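Flirico Household Storage Demonstrations: Data Card

Maintained by the Arnden Laboratory, Manipulation Group
Contact for corrections: Hauwa Akande

Summary

Flirico is a collection of human demonstrations of short household tasks, recorded with a pair of hand-held grippers. It is intended for training and testing robot policies that must open, reach into and close ordinary cabinets and appliances. The present release contains 600 demonstrations covering 17 tasks. No robot was used during recording. The operator performs each task directly, holding one gripper in each hand, and the motion is transferred to a robot arm afterward.

Recording setup

Each gripper carries a cube printed with fiducial markers. The position of the gripper is computed from whichever faces of the cube are in view, and the result is stored with the opening width of the jaws. A head-level view accompanies every demonstration. Operators were asked to work at a normal pace and to leave furniture and floor items where they stood.

Task family C: appliance cabinets

Tasks in this family involve a compartment behind a hinged door. The object may be placed in the compartment or taken out of it, and the two directions are labeled separately. Many of these compartments are low, so the operator works close to the floor and reaches forward. One gripper handles the object while the other stays clear of the door.

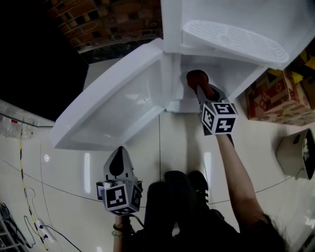
Fionnuala Hennessy wrote after the first release that the idle gripper should not be treated as missing data. In her tests, a policy trained on the active hand alone learned to swing the second arm into the open door, and she asked that both tracks be kept at full length. The maintainers agreed, and both tracks have been kept in full from the second release onward.

File contents

Each demonstration is stored in its own folder, which holds the video, the two gripper tracks, the jaw widths and a short text label. Labels name the object in general terms and give the direction of the task. Times are in seconds from the start of the recording. The loader is part of the Corrigan toolkit and requires version 3 or later.

Known limitations

Marker tracking is weaker when a cube passes inside a deep compartment or when a face is seen at a steep angle. Gaps of up to 8 frames have been filled by interpolation and are flagged. Longer gaps are left empty. Glossy floors and door panels produce reflections that may affect depth estimates. Force at the jaws was not measured.

Terms of use

The data may be used for research and teaching. Users should not attempt to identify operators. Requests for commercial use should be sent to Ravindran Gounder at the Arnden Laboratory.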